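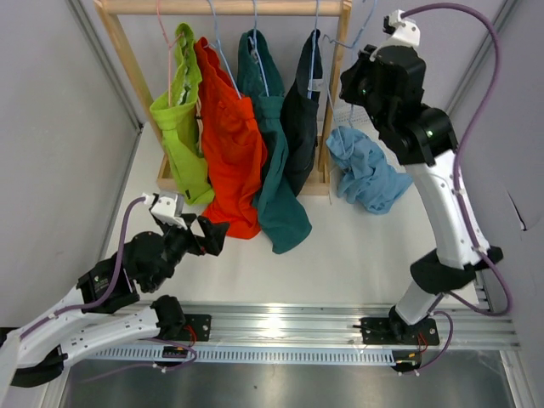

Good habits for a two-arm garment station

Cloth is the most fun you can have with a pair of small arms, and also the fastest way to snag something! These are the rules we settled on at Westerberg, and they carry over to almost any hanging or folding task. Gudrun Lindqvist wrote the first version in December, and Torbjørn Engebretsen and I have been adding to it ever since.

Before power on

1. Run a hand along every cable from the wrist mount to the base. A purple cable that arcs high over an arm needs room for the full reach, so leave a generous loop at the elbow and tie the rest to the link.
2. Tug each base plate. If it shifts on the aluminum rail, tighten it before you do anything else.
3. Agree on who has the stop button. Say the name out loud.

Setting out the clothes

4. Hang a mix of colors and lengths on the rack. Bright orange-red next to dark teal is great for checking grasps by eye — two black garments side by side are miserable.
5. Leave one hanger free for the next garment.
6. Tuck in loose cords and look for labels. A dangling cord loves a gripper finger.

While the arms are moving

7. Hands stay outside the enclosure, even for a dropped sock. Pause first, every time.
8. Keep one arm parked while the other lifts, until you trust your handoff.
9. Stop after 30 runs and repeat steps 1 and 2. Ties do work loose!

Write down every stop in the log, including the silly ones. Ours has 256 entries so far, and reading back through it is how we got rule 6.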